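Tredora Construcciones
Convocatoria de personal: oficial de reformas interiores, delegación de Lelarville

Tredora, empresa dedicada a la rehabilitación de viviendas y locales comerciales, precisa incorporar un oficial de primera para su equipo de cocinas y baños. La plantilla actual es de 94 personas y el parque de inmuebles bajo contrato de mantenimiento supera los 4000.

Funciones
Replanteo y montaje de encimeras, alicatado y remates.
Coordinación con las subcontratas de fontanería y electricidad.
Cumplimentación de los partes de obra y control de materiales en el almacén de Gaber.

Requisitos
Experiencia mínima de cinco años en obra de interior.
Formación vigente en prevención de riesgos laborales.
Permiso de conducir B.

Se ofrece
Contrato indefinido a jornada completa, de 7:30 a 15:30 horas, con periodo de prueba de dos meses. Vehículo de empresa para los desplazamientos.

Presentación de candidaturas
Las solicitudes se dirigirán a Abrehet Zeleke, Departamento de Personal, con la referencia 1493. El plazo finaliza en enero.
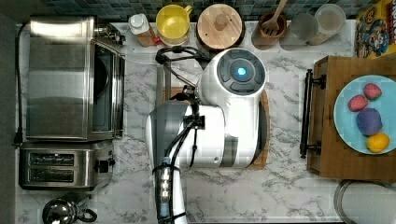
Protección de datos
La documentación de los candidatos no seleccionados se conservará durante un año y se destruirá a su término.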